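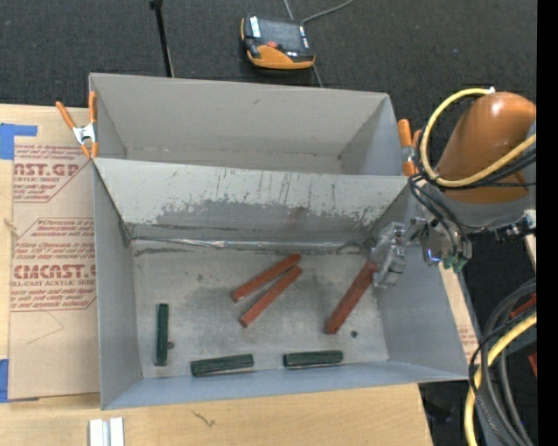 Flilel Office Services, Print and Mail Team

Section 5: Setting up the Midis label printer

Read this section before you load labels for the first time. It covers placing the printer, loading a roll, connecting to the office network and printing a test label. The settings apply to the desktop model only. For the wall model in the mail room, see Section 10.

Before you start

You will need the printer, its power cord, one roll of Pandum labels and a computer signed in to the office network. Check the part number on the side of the roll. Standard address labels are part 1305. Shipping labels are part 492 and need the wide guide fitted.

Placing the printer

1. Set the printer on a flat, steady surface with the label slot facing you.
2. Leave at least 5 inches clear behind it so the lid can open all the way.
3. Plug the power cord into the back of the printer, then into the wall outlet. Do not use an extension cord.
4. Leave the power switch off.

Loading a roll

1. Press both side tabs and lift the lid until it clicks.
2. Slide the two roll holders apart.
3. Place the roll between the holders with the labels coming off the top, printed side up.
4. Let the holders close on the roll. It should turn freely when you push it with a finger.
5. Pull the end of the roll forward under the guide and out through the slot. Two labels should stick out.
6. Close the lid and press down on both corners.

CAUTION: The print head under the lid gets hot during long jobs. Wait 10 minutes after printing before you change a roll or clear a jam.

Note: If you have fitted the wide guide, move the small lever next to it to the rear position. With the lever forward, text prints too far to the left.

Connecting to the network

1. Turn on the power switch. The light blinks green while the printer starts up.
2. Hold down the network button until the light turns blue.
3. On your computer, open Kuruc Print Manager and select Add Printer.
4. Choose the name that matches the sticker on the bottom of the printer.
5. Select Connect. The light turns solid green.

If the name is not in the list, select Refresh. If it is still missing, turn the printer off, wait until the light goes out and repeat from step 1.

Printing a test label

1. In Print Manager, right-click the printer and select Test Label.
2. Check that the border is complete on all four sides.
3. If an edge is missing, open Label Size, select the part number of your roll and print again.

Note: Label size is saved on the printer. Change it whenever you switch to a different part number.

Continue to Section 6 for address lists and saved layouts.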